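Session 6: custard, and why yours went lumpy

*Evening pudding course, Rostgate. Notes by Wilma Van Wijk. Bring an apron and a tub with a lid that fits.*

Last time was pastry, and several of you have asked whether the shrinkage can be claimed on insurance. It can't. Roll it, rest it, then line the tin.

## What custard is doing

A pouring custard is milk thickened with egg yolk. As the yolks warm, their proteins unwind and catch hold of one another, and the liquid turns silky. Carry on heating and they clutch each other so tightly that the water is squeezed out, at which point you have sweet scrambled egg in a puddle. The gap between the two is short and you will probably spend it looking for a spoon.

Sugar helps, as it makes the yolks set at a higher temperature. Cornflour helps more. Purists sniff at cornflour. Purists may have the pan with the burnt bottom.

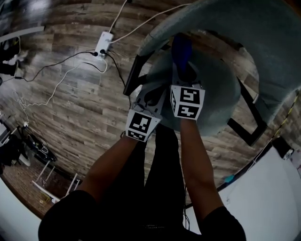

## Quantities for tonight

Enough for one crumble and one greedy household:

- 600 ml whole milk
- 6 egg yolks
- 3 level tablespoons caster sugar
- 1 teaspoon cornflour
- a vanilla pod, or a decent slosh of extract

Keep the whites. We need them in May for meringue, and they freeze well if you write on the tub what they are. I have a tub in my freezer labelled "Yan", and I no longer know what it means.

## Method

1. Warm the milk with the split pod until it steams at the edges. Don't let it boil.
2. Beat yolks, sugar and cornflour until pale. Do this when the milk is nearly ready; sugar left sitting on yolks makes hard little grains.
3. Pour the hot milk on to the yolks, slowly at first, whisking all the while. Tipping the yolks into the milk is how last year's group made soup.
4. Rinse the pan, return the lot to it, and stir over a low heat with a wooden spoon. Get into the corners.
5. When it coats the spoon and a finger drawn through it leaves a clean line, take it off and strain it straight into a cold jug.

Students with the Ovinik hobs: "low" on those is a matter of opinion. Slide the pan half off if it starts to look lively.
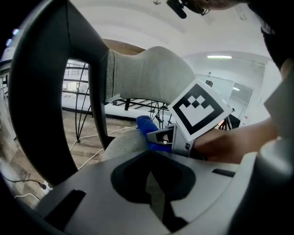

**Can I rescue a custard that has started to curdle?**

If you catch it early, pour it into a cold bowl, add a splash of cold milk and whisk hard, then push it through a sieve. Once it has properly scrambled, start again and tell people the first one was for practice.

## Baked custard, briefly

Same idea, less stirring. Stand the dish in a roasting tin of hot water and bake it gently until the middle still wobbles. It goes on setting after it comes out, so a firm middle in the oven means a rubbery one on the plate. Nutmeg on top, freshly grated. The Basitz handout says 200 degrees for this. Ignore the Basitz handout.

For next session: make one jug at home, taste it cold as well as hot, and read the page on suet.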